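Zwischenbericht Lernlabor Gomari, Standort Bredgate
Freitag, 25. November 2022

Liebes Team der Chornovol-Förderung,

der November war bei uns ganz schön voll, deshalb kommt der Bericht etwas knapper als der letzte – aber es gibt wirklich viel Schönes zu erzählen! Zuerst zum Arbeitsplatz für das Rühren und Lösen, den wir jetzt mit dem dunklen Tuch (das mit dem Wellenrand) eingerichtet haben.

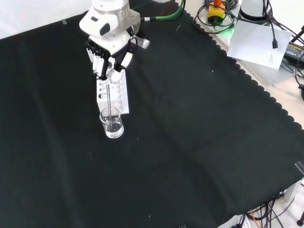

Becherglas und Glasstab am Rührplatz

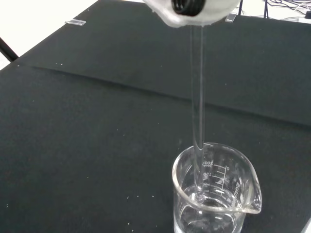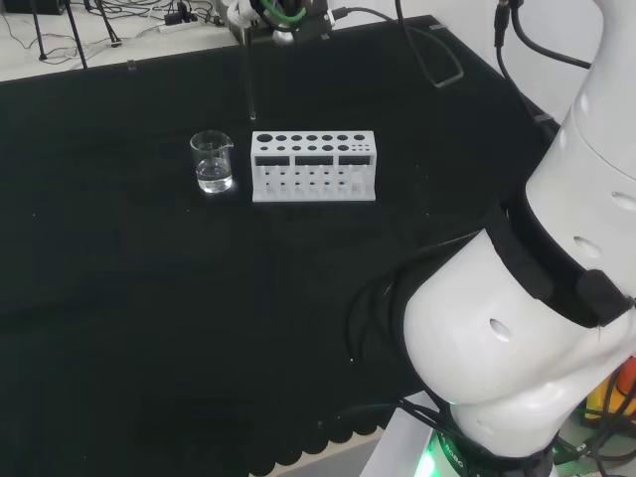 Von den 3.000 Euro für Glasgeräte ist ein guter Teil ausgegeben, vor allem für Bechergläser, Rührstäbe und Reagenzglasständer. Die Anleitungen zum Rühren habe ich dreimal umgeschrieben, jetzt passen sie auf eine Seite und ich bin endlich zufrieden damit. Fünf Versuche sind fertig beschrieben, beim Filtrieren hänge ich noch – da warte ich auf die Trichter aus Drurnotdale, die schon zweimal verschoben wurden. Falls sie wieder nicht kommen, würde ich gern woanders bestellen, das wäre allerdings etwas teurer. Gebt mir bitte kurz Bescheid, ob das für euch in Ordnung geht! Die Belege schicke ich gesammelt mit dem nächsten Bericht.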